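거울이 있는 공간에서의 손목 카메라 인식 설정 안내
반사 영역 마스킹 및 자기 반사 제외 절차 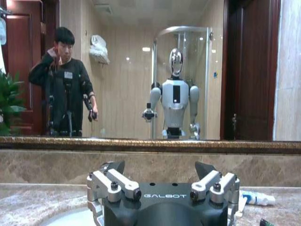

그림 1. 욕실 세면대 위의 손목 카메라 화면. 거울에 로봇과 조작자가 함께 비치고 있다.

최종 수정: 2021년 11월 21일
작성: Trelline 인식 소프트웨어팀 / 검토: Efthymia Economou

1. 적용 범위

본 문서는 손목 카메라 영상을 입력으로 사용하는 인식 모듈 Brallo에서 거울 반사를 처리하는 절차를 기술한다. 욕실, 탈의실, 현관 등 대형 평면거울이 설치된 실내 환경을 대상으로 한다. 곡면 거울과 유리 샤워 부스는 별도 문서에서 다루며, 본 절차의 마스크를 그대로 적용하여서는 안 된다.

2. 문제의 정의

그림 1과 같이 거울이 화면의 상단 3분의 2를 차지하는 경우, 검출기는 반사된 사람과 로봇을 거울 뒤편에 실재하는 물체로 보고할 수 있다. 이 결과가 계획 모듈 Vakov에 전달되면 벽 너머에 장애물이 등록되고, 세면대 위 치약 튜브에 대한 접근 경로가 불필요하게 기각될 수 있다. 반사된 사람을 단순히 삭제하는 처리도 허용되지 않는다. 거울에 비친 조작자는 실제로 로봇 주변에 있는 사람이므로 안전 판단에는 그 정보가 유지되어야 한다.

3. 사전 준비

가. 손목 카메라의 내부 파라미터와 손-눈 보정 결과를 최신 상태로 갱신한다.
나. 로봇의 관절 상태와 영상의 시각 동기 오차가 80 ms 이하인지 확인한다.
다. 그리퍼 형상 모델을 불러온다. 화면 하단 중앙에 나타나는 그리퍼 본체와 양쪽 손가락은 거울 영역 추정에 앞서 제외하여야 한다.

4. 거울 평면 등록

가. 팔을 정지시키고 등록 모드를 실행한다.
mirror_register --camera wrist --static
나. 거울 테두리의 안쪽 경계를 지정한다. 그림 1에서는 금색과 갈색이 섞인 하단 몰딩이 기준선이 된다. 몰딩 아래의 대리석 벽면은 거울 영역에 포함하지 않는다.
다. 테두리의 일부가 화면 밖에 있으면 카메라 자세를 바꾸어 추가로 촬영한다. 한 장의 영상만으로 평면을 확정하지 않는다.
라. 평면 추정 결과를 저장하고 지도 좌표계로 변환한다.

깊이 센서를 함께 사용하는 경우 거울 내부의 깊이값은 평면 추정에 사용하지 않으며, 테두리와 인접 벽면의 값만 사용한다.

5. 반사 물체의 분류

거울 영역 안의 검출 결과는 등록된 평면을 기준으로 대칭 변환한 뒤 다음 규칙에 따라 분류한다.

자기 반사: 변환된 위치가 로봇 형상 모델과 일치하는 경우. 장애물 지도에서 제외한다.
사람: 자기 반사 여부와 무관하게 별도로 유지한다. 변환된 위치를 안전 모듈 Chowdhury에 전달하며, 위치 신뢰도가 낮더라도 폐기하지 않는다.
고정물: 문, 화분, 벽면 타일 등. 기존 지도와 대조하고 새로운 장애물로 자동 등록하지 않는다.

자기 반사를 판정할 때에는 좌우 관계에 유의한다. 그림 1에서는 앞으로 뻗은 왼팔이 보는 사람 기준 왼쪽에 나타나지만 이는 로봇 쪽으로 대응시켜야 하는 반사상이므로, 관절 상태를 대칭 변환한 형상과 비교하여야 한다.

6. 검증

검증용 기록은 총 3931프레임이며, 이 중 2840프레임은 매개변수 조정에, 나머지는 최종 평가에 사용한다. 기록을 재생하면서 다음 사항을 점검한다.

가. 거울 뒤편에 장애물이 생성되지 않는지 여부
나. 세면대와 그 위의 물체가 마스크에 포함되지 않는지 여부
다. 조작자가 일부 가려진 경우에도 사람 검출이 유지되는지 여부
라. 타일에 맺힌 조명 반사가 별도의 물체로 검출되지 않는지 여부

항목 다를 충족하지 못한 설정은 다른 항목의 결과와 관계없이 배포할 수 없다.

7. 오류 처리

E-985: 거울 평면을 확정할 수 없음. 테두리가 충분히 관측되지 않았거나 그리퍼 마스크가 적용되지 않은 상태이다. 3항의 다목을 확인한 후 등록을 다시 수행한다.

등록이 반복하여 실패하는 경우 해당 구역을 수동 조작 전용으로 지정하고, 로그와 보정 파일을 첨부하여 인식 소프트웨어팀에 제출한다.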